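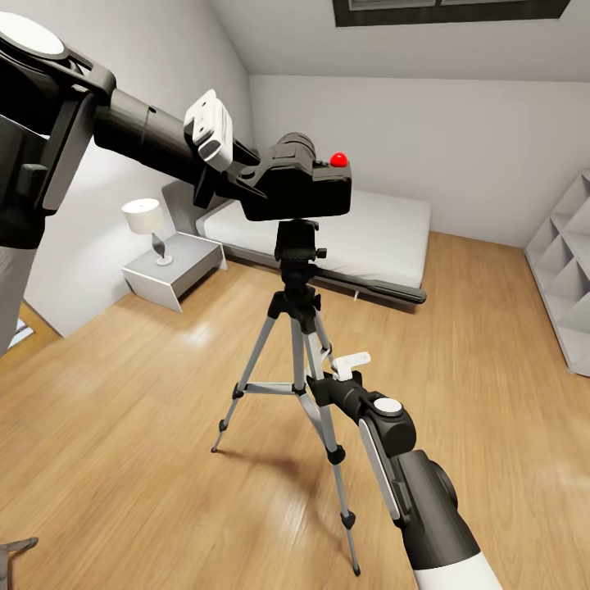
Sim demos for two-arm tasks — who's collecting, and how many is enough?

ratholm_rig
Started a new batch in Skendlow last night and I'm hooked! The scene is the attic bedroom, two arms, and the job is tripod work: one gripper on the camera, the other on the legs. I'm driving both arms by hand controller and saving every run, good or ugly. Up to 444 episodes so far, aiming for 2000 before I train anything. Anyone else doing furniture-sized stuff? Most of what gets shared is blocks and mugs.

gumleaf_bot
Love this. I'd stop well short of 2000 though. My drawer policy levelled off at 800 and everything after that was me wearing out my thumbs. Vary the start poses more and you'll get further with less.

veltexfan
Disagree with gumleaf. Drawers only move one way. With two arms on the same object the errors feed each other, and my last set needed 2416 before the arms stopped fighting. What else is in your mix?

ratholm_rig
Same build, so I've been doing the drone bench too. Fiddly as anything, but my favourite so far — the wrist view is gorgeous for it.

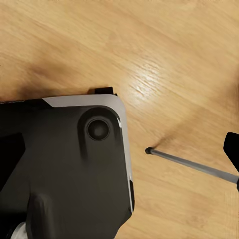 Drone task, rod tip just short of the body, round boss with the hole at the body's upper right

gumleaf_bot
Ooh, OK, that one I'd give the extra episodes to. Small target, and the tip would be hard to judge from a room camera. Are you recording depth as well?

ratholm_rig
Colour and joint angles only. Depth tripled my storage and I'm on a tired old drive.

veltexfan
Are you cutting the slow bits? I used to trim every pause and the policy got jumpy. Now I leave the hesitations in near contact and only cut dead time at the start.

ratholm_rig
Leaving them in for now. I also label the grasp point on each run, and for the tripod I've settled on the leg junction for the lower arm.
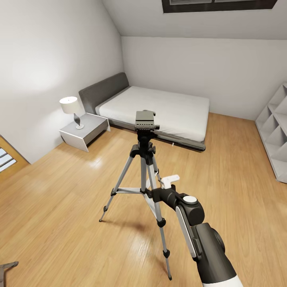 White fingers at the leg junction, level with the spreader

gumleaf_bot
I'd mix that up! Grab higher on the column in a third of them, or it'll only ever learn the one spot.

veltexfan
Nah, keep one grasp until it works, then branch out. The Pathak loader lets you weight by label anyway, so you can add the odd ones later.

ratholm_rig
Going to try both — split at 800 and train one of each. Will post the curves in November if the drive holds out.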